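Reading time: 2 min

Desktop Hardware, Session 3: The Processor Socket
Handout by Laiba Bugti

You will have read that changing a processor is "easy, anyone can do it." I don't believe that, and by the end of this session I hope you won't either. The work takes a minute. The mistakes take a new motherboard.

1. Clear the way in

Power cord out, case on its side, cooler off. Most guides, including the Wekstead one we used last July, then tell you to strip out everything else as well. I have yet to hear a good argument for it. If you can see the whole socket and reach it from above, stop there. Do make a habit of noting which memory slots are filled. On the board below there are four in a row, all empty, so nothing to write down. 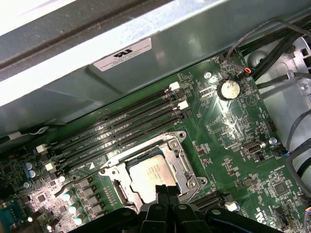

2. Read before you touch

Find the marks on the heat spreader and copy them onto your sheet. They can be faint, so tilt a lamp. Don't trust the sticker on the outside of a secondhand case, and don't trust the seller either. Then look for the load lever and work out which way it moves.

3. Open the socket

Some sockets have one lever, some have two. Press down, ease out from under the catch, let it rise slowly. A lever that springs up was let go too early. With two levers, both must be standing before you lift anything. Hold the part by its edges and keep it level.

A word about "zero force" sockets: the name is marketing. There is no force on the part, but there is plenty on the lever.
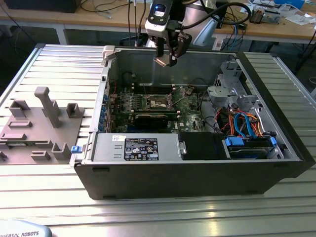

4. Going back in

Match the corner mark and the notches, lower it straight down, and don't slide it. If it sits crooked, lift it out and look again. Paste: the Zenell leaflet lists 11 patterns for spreading it. Pick one. I've seen no proof that it matters.

Comments

Haris Magsi: Two levers threw me. Which one closes first?

Laiba Bugti: Depends on the board. Check the manual.

Siebe Van Leeuwen: I still say the pea-sized dot is better.

Eoin Coughlan: Is step 2 graded?

Contact the course desk, room 3774 | © Malabanan Evening Courses | Back to top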